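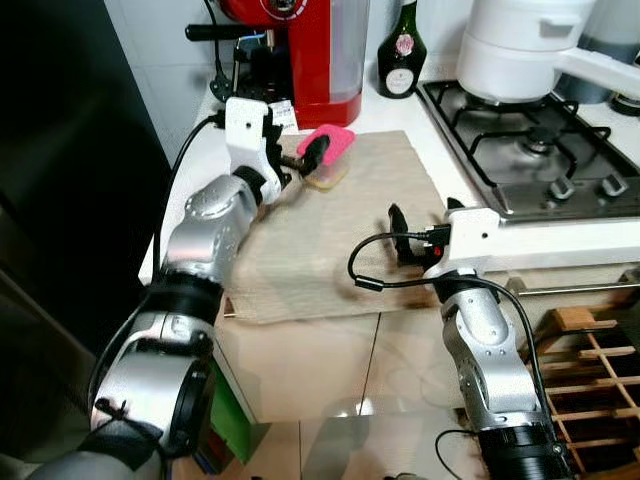

Hallo zusammen,

danke für die schnelle Rückmeldung!

> Trainiert ihr den linken und den rechten Arm mit einer gemeinsamen
> Policy oder getrennt? Bei uns (Herrero, zwei Arme) zappelt der freie
> Arm ständig mit, sobald der andere den Pfannenwender hat.

Gemeinsam, und das Zappeln kennen wir nur zu gut! Bei Vevix hatten wir anfangs genau denselben Ärger. Geholfen hat uns, den Loss für den Arm ohne Werkzeug niedriger zu gewichten (Faktor 4, mit 5 wurde er uns zu träge) und die Action Chunks auf 44 Schritte zu verkürzen. Seitdem wartet der rechte Greifer halbwegs brav offen über der Matte, während links gearbeitet wird.

Was noch nervt: der pinke Silikonkopf. Der gibt am Behälterrand nach, und die Policy hat ja keine Kraftmessung, die sieht das bestenfalls im Kamerabild. Mit den Torer-Daten allein kamen wir da nicht weiter, also haben wir im April 2000 Demos in der Küche nachgelegt. Ist besser geworden, aber schön ist anders :-)

Hat von euch jemand mal Grallex mit zwei Armen laufen lassen? Würde mich brennend interessieren, vor allem wie ihr die Kabel am Greifer geführt habt.

Viele Grüße in die Runde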